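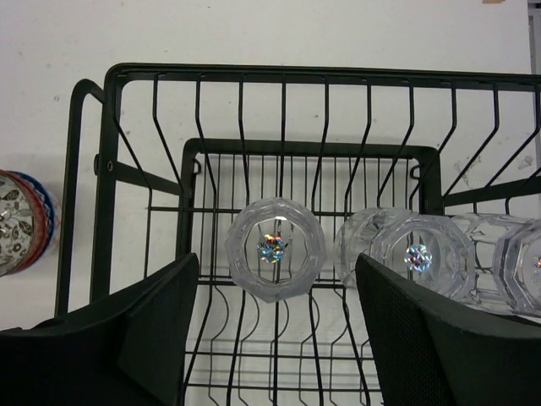

*Four glass tumblers in a black wire dish rack.*

# Reading Family Manuscripts: Notes for Session Four

**Homemade verse, recipe books and the commonplace book**

Welcome back, everyone. Last time we ran out of minutes just as the talk was getting good, so I've put more on paper than usual and we can spend our time together on the reading itself. Please bring the packet of photocopies (the thick one with the green cover sheet) and a pencil. If you missed session three, Fouad Zerouali has kindly offered to share his notes, and his handwriting is far better than mine.

## What a commonplace book was for

People who kept a commonplace book copied into it whatever they wanted to hold on to: a few lines from a sermon, a cure for a cough, a riddle, a poem out of the newspaper, a list of who had been to tea. Some writers followed the old advice and sorted everything under headings, with an index at the back. Most families did nothing of the kind. They started at the front, and when the front was full they turned the book over and started again from the other end, and I must say I'm fond of them for it.

Our main text is the Naven notebook, which runs to 111 leaves and was kept by at least two people. The first hand is small and upright and likes to rule a line under each entry. The second is larger, slopes to the right, and wanders into the margins. Between them they left us 48 poems, a good many recipes and one very long quarrel with a neighbor over a gate.

## Copied or composed?

This is the question that comes up every year, and I'd like us to be patient with it. A poem with no name attached may have been written by the person holding the pen, or it may have been lifted from a magazine that we no longer have. A few things to look for as you read:

- Corrections in the middle of a line. A copyist who slips usually fixes a word and carries on. A poet who changes her mind often spoils the rhyme and has to mend the line before it as well.
- Local names. The verses on leaves 12 to 15 mention Fetgate three times, once as a rhyme for "late," and I've never found them in print.
- Stanzas that stop short. The Naven writers leave a gap when they intend to come back, and they don't always come back.
- Titles. Printed poems tend to keep theirs, even in a careless copy.

None of these settles the matter alone. I once spent the better part of a winter sure that "The Kettle's Complaint" was homemade, on the strength of two crossed-out words, and then a student found it in a penny almanac – word for word, crossings-out aside. I was delighted and rather embarrassed.

## How to transcribe a page

Keep the spelling as you find it, even when it pains you. Keep the line breaks too. Put square brackets around anything you're supplying yourself, and a question mark inside them if you're guessing. If a word beats you entirely, write [illegible] and move along; it may come clear three pages later when the same hand uses it again. Please don't tidy the punctuation. The second hand uses a little dash where we'd want a comma, and once you get used to it you can nearly hear her catching her breath.

For the El Fassi letters, which are in the back half of the packet, work from the enlarged copies. The ink has come through from the other side of the sheet and the smaller ones are a strain on the eyes.

## For next time

Read leaves 20 to 34 of the notebook and choose one poem of 13 lines or more. Transcribe it by the rules above, then write a page on whether you think it was copied or composed, and what makes you lean that way. Leaning is fine! I'm much happier with an honest "perhaps" and good reasons than with a firm answer and none.

If you'd like something further, the Trorkidell reader has a chapter on children's rhymes in household books, beginning on page 255. The section on counting-out games is slow going, but stay with it as far as the skipping songs.

Finished pages can go in the tray outside my door, or bring them along in January when we start on the letters.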